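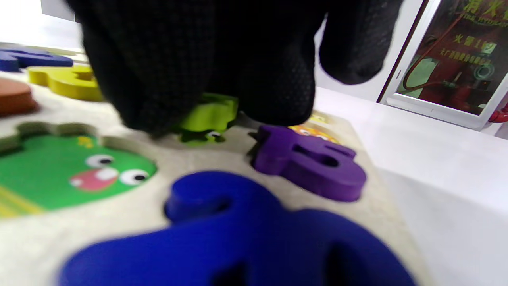

Alphabet board on the sorting table, some letters home and others pending. The frog's letter is still out.

Kullenville Toy Library
Progress report to the Kostik Fund, October 6, 2026
Prepared by Zeeshan Sandhu

Puzzles and boards

When we applied in May, we said the puzzle shelf would be checked, cleaned and back on loan by the end of summer. The jigsaws made it. The wooden boards have taken longer, chiefly on account of the alphabet, which has more letters than we allowed for in the timetable.

Of the 283 items on the puzzle list, 97 are still to be checked. Each board is emptied, wiped, and refilled piece by piece, so that we find out about a missing Q before a parent does. Pieces that sit proud or need a shove go to Martti Kuusisto, who has sandpaper and firm views on paint thickness. The boards with cartoons under the letters are slower to do. People stop to look at the cartoons. I have raised this with the people concerned, including myself.

Stray pieces now live in one lidded tub instead of eleven biscuit tins. We have a surplus of vowels.

Money

Of the 3,475 pounds awarded, 700 remains. Most of the spending went on shelving from Bosano, which arrived in good time and without its screws. The screws followed a fortnight later. Replacement pieces have cost less than budgeted, as Martti cuts the simple ones himself. His S is not a simple one and we have gone back to ordering those.

Lending

Boards go out in drawstring bags with a card listing what should be inside. Returns are more complete than before the cards, though we did receive one bag containing every letter and no board. The family has been very nice about it and is still looking.

Still to do

Finish the wooden boards. Label the lower shelves. Decide whether the Baek Room cupboard is ours, as both keys have our name on them and neither fits.

We would like to keep the remaining money for replacement pieces and new bags, and ask for your agreement to that by email.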